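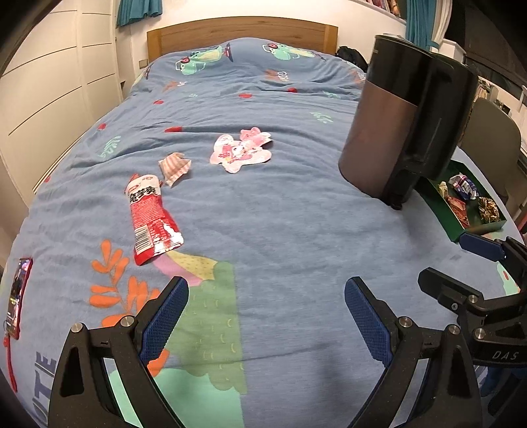
Sanov water-based ink, is the "no heat set" claim for real?

Last updated: July

milby_prints
Has anyone used the Sanov fabric ink on cotton and left it to air cure like the tub says? I've got an order of 146 tote bags for a school fete and no heat press, only a household iron. The label says seven days on a rack and you're done. I've been printing long enough to doubt that. The Mocanu shop in Pesville swears by it, but they also sell it, so.

ruxandra.pirvu
I used it last winter on tea towels. Left them ten days, then washed them warm. The black went charcoal by the third wash. The red held up better for some reason. I wouldn't sell anything printed with it unless you iron it first.

ott_k
What mesh, and how thick were you laying it down? People blame the ink when they've flooded the screen three times and the bottom layer never cured. I've done 544 shirts with the Sanov black, air cure only, and had two come back.

ruxandra.pirvu
One pass, coarse mesh, light pressure. And two coming back doesn't mean only two faded. Most people don't return a faded shirt, they just wear it to paint the fence.

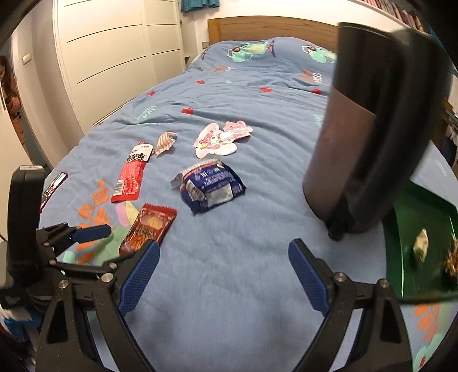 Snack packets on the light blue duvet

vasilica_c
I'd want to know what they mean by "washable to 1,000 cycles" on the website. Who washed a shirt 1,000 times? At one wash a week that's most of twenty years. I emailed and asked for the test sheet and got a colour chart back.

ott_k
It'll be a lab rub test converted to "cycles". All the ink companies do it.

vasilica_c
Then they should call it a rub test. If all of them do it I trust all of them a bit less.

lacramioara
Can I ask a dumb question, does the additive fix this? There's a small bottle sold separately that's meant to let you skip the heat. Reviews are all five stars and all sound like the same person.
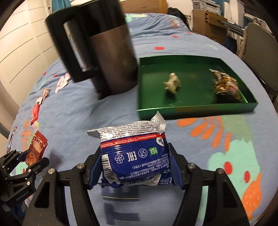
Super-Kontik wrapper, the side with the barcode

milby_prints
Not dumb, I was going to ask the same. It costs nearly as much as the ink.

ruxandra.pirvu
The additive does work, in my experience, but once it's mixed in you've got a few hours before the whole pot starts going off. Mix small amounts. I lost half a tub finding that out, and it'll ruin a screen if you stop for lunch.

ott_k
I'll disagree there, I've left it overnight with a damp cloth on the screen and it rinsed out fine. I think a lot of the horror stories are from people working in a hot garage.

ruxandra.pirvu
My garage was freezing. You got lucky, or your bottle was old.

lenuta_oprea
Print six spare totes before you touch the order. Iron two, put additive in two, and leave two on the rack like the label says. Wash the lot five times with jeans. I did this before a run of 2,000 for a music festival and was glad of it, as the air-cured ones looked fine dry and then shed grey all over the rinse water. A household iron is OK if you're patient.

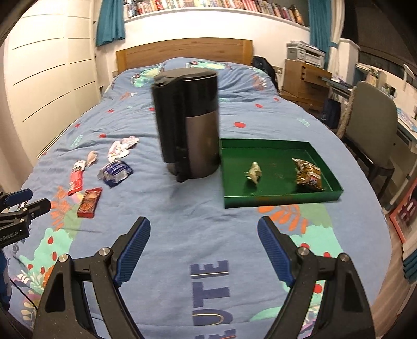 Dry setting, no steam, baking paper over the print, and keep it moving for three or four minutes a side. It's boring and your arm will hate you by bag forty. Don't trust the dial either, mine is well under what it says on cotton.

milby_prints
OK, that's a plan. I'll do the six this week. I still think the label is a stretch but I'd rather have a wash test than argue with the shop.

ott_k
Use the finer mesh for the air-cure pair or it isn't a fair go.

milby_prints
Only have the one mesh, sorry. That's what the order gets printed on anyway.

vasilica_c
Post photos after wash five please, next to an unwashed one, same light. I've seen too many "still perfect!" pics with the colour cranked up.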